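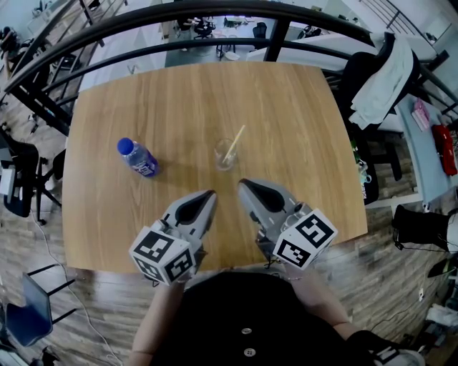 Figure 6. Drinking containers on a table: a clear plastic bottle with a blue screw cap and a clear glass cup with a straw.

4.3 Choice of container and reported water intake

The second part of the survey dealt with the type of container from which staff drank during working hours. Replies were received from 174 employees at the two Holtamberg offices, Clestus and Montoya. Respondents were asked to name the container they used most often, where they filled it, and whether they kept it at the desk or in a shared kitchen. Containers brought in for hot drinks only were left out of the analysis.

Staff who kept a bottle at the desk reported drinking more often than those who relied on a cup or glass, but the amounts taken on each occasion were smaller. Total daily intake therefore differed less between the groups than had been expected from the earlier Plellasness study, in which bottle users drank markedly more. The difference may be explained in part by the layout of the buildings. At Clestus the kitchens lie close to the main work areas, and a walk to the tap was seldom given as a reason for drinking less. At Montoya, where a single kitchen serves the whole floor, this reason was given frequently, mostly by users of open cups.

Replies on the use of straws were too few to be treated separately and were grouped with those for open cups. Several respondents stated that they used a straw at home but would not do so at work. The questionnaire did not ask for the grounds of this preference, and no attempt is made to interpret it.

Two limits should be noted. Intake was reported from memory at the end of the working day, a method known to favour round amounts. In addition, the survey ran for 6 weeks in June and the following month, when water is likely to be drunk more freely than in winter. A repeat of the survey in the colder months would be needed before the figures could be applied to the year as a whole. The effect of room temperature is considered in the next section.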